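Favov Nail Lamp - Salon Model
Section 4: Set-up, first use and curing

Read Section 2 (Safety) before you start. The lamp must be set up on a level surface and left to reach room temperature if it has been stored in a cold place.

4.1 Placing the lamp

1. Remove the lamp, the base plate and the mains adaptor from the carton. Peel the protective film from both sides of the base plate.

2. Slide the base plate into the grooves on the underside of the lamp until it clicks. The polished face must point upwards, towards the LEDs.

3. Put the lamp on the work table with the opening towards the client's chair. Leave a clear gap of one hand's width at the back so that the vents can draw air.

4. Connect the adaptor to the lamp first, then to the wall socket. The display shows two dashes for a moment and then goes to standby.

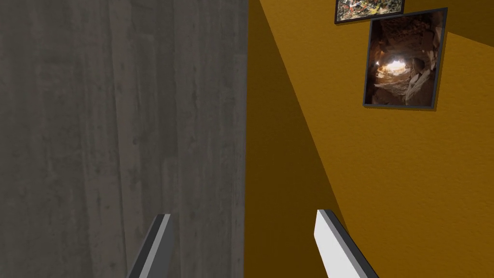 5. Press the power key once. The display shows the last time setting used. On a new lamp this is 60 seconds.

6. Place your own hand inside to test the sensor. The lamp should light at once and go out when the hand is withdrawn. If it does not, check that the base plate is fully home and try again.

Caution: Do not look directly into the LEDs while the lamp is lit. Do not use the lamp without its base plate, except for pedicures as set out in Section 6.

Note: Strong daylight from behind the client can trip the sensor. If the lamp lights with no hand inside, turn it away from the window or lower the blind.

4.2 Setting the time

The lamp has four timed settings: 10, 30, 60 and 90 seconds. Press the timer key to step through them. The new setting is stored as soon as curing begins.

The 90-second setting starts at low power and rises to full power over the first half of the cycle. It is meant for builder gels, which can give a feeling of heat on the nail as they set. The other settings run at full power throughout.

Settings cannot be changed during a cycle. To stop a cycle early, take the hand out or press the power key.

Note: The times printed on a gel bottle always take priority over the times in this guide. Where the maker gives a range, use the longer time for dark or heavily pigmented shades.

4.3 Curing a gel colour

1. Prepare the nail as usual and wipe it with a lint-free pad. Any oil left on the nail plate will cause lifting.

2. Apply a thin base coat, keeping clear of the cuticle. Cure for 60 seconds.

3. Apply colour in 2 thin coats, curing each for 60 seconds. Do not try to save time with a single thick coat. The surface will harden first and the gel beneath it will wrinkle.

4. Apply the top coat and seal the free edge. Cure for 60 seconds.

5. Remove the sticky layer with cleanser, unless the top coat is marked as a no-wipe type.

Cure the thumbs separately. With all five fingers inside, the thumb turns on its side and the outer edge falls into shadow.

Caution: If the client reports burning, stop the cycle and take the hand out. Wait until the feeling has passed before going on, and use the 90-second setting for the rest of the treatment. Gel that touches the skin must be wiped off before it is cured.

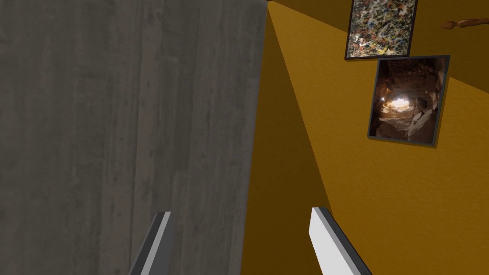
4.4 Cleaning between clients

1. Switch off at the power key and wait for the fan to stop.

2. Pull out the base plate and wipe both faces with a soft cloth dampened with disinfectant. Do not use acetone - it clouds the polished face and weakens the clips.

3. Wipe the inside of the housing. If gel has hardened on an LED cover, leave it in place and contact your dealer. Scraping will scratch the cover.

4. Dry all parts before refitting the base plate.

4.5 Cycle counter and service

Hold the timer key down for five seconds in standby to show the cycle counter. The lamp should have its output checked at 3,750 cycles. A small spanner symbol comes on at that point and stays on until the counter is reset by a service agent. The lamp can still be used, but under-cured gel may follow if the check is put off.

Write the counter reading in the salon log each January, together with the serial number from the label under the housing.

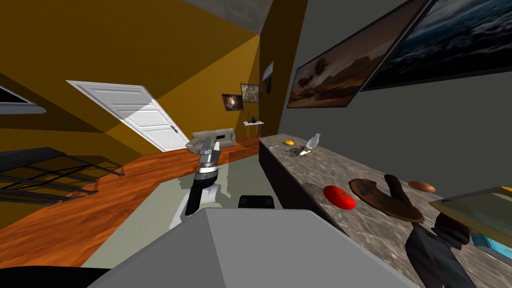 Fig. 3 Yellow walls with white panelled door and window

If the lamp is to be stored, remove the base plate, wrap the adaptor lead loosely and keep both with the lamp in the original carton. Fault codes are listed in Section 7.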